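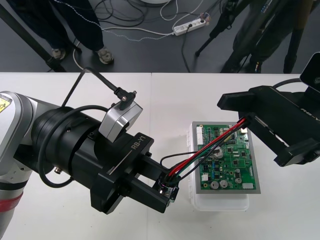

What Is a Circuit Board?

Inside a washing machine, a game console or a doorbell there is usually a flat board covered in small parts. It is called a circuit board. Electricity travels along thin paths of copper on the board, a bit like cars on a road. The paths take it from one part to the next.

Many boards are green. The color comes from a coating that protects the copper, and it can be red, blue or black too.

The control board in a Brundon oven has 278 parts. Most do one small job each.

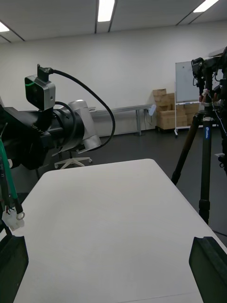 How Do Wires Join the Board?

A board needs power, and it has to send signals to motors, lights and buttons. Wires do this. A plug on the end of the wires fits into a matching part on the board called a header. Headers are often placed near the sides, where they are easy to reach. A small plug going into the edge of a board is one of these, and a wide connector can have room for several pins. Many plugs only fit one way around - if a plug won't go in, turn it over and look before you push.

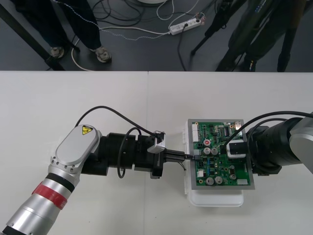

Capacitors store a little electricity and let it out again when it is needed. Some are tiny. Others look like little cans standing on end, and the one near the center-left of this board has a red top. A big capacitor can hold a charge after the power is off, so never open a machine to look for one.

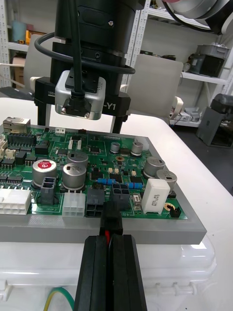
Resistors slow the electricity down. Some are thin tubes with a wire at each end. Bigger ones can get hot while they work.

Words to Know
Header: a row of pins that a plug fits onto
Chip: a small block with many tiny circuits inside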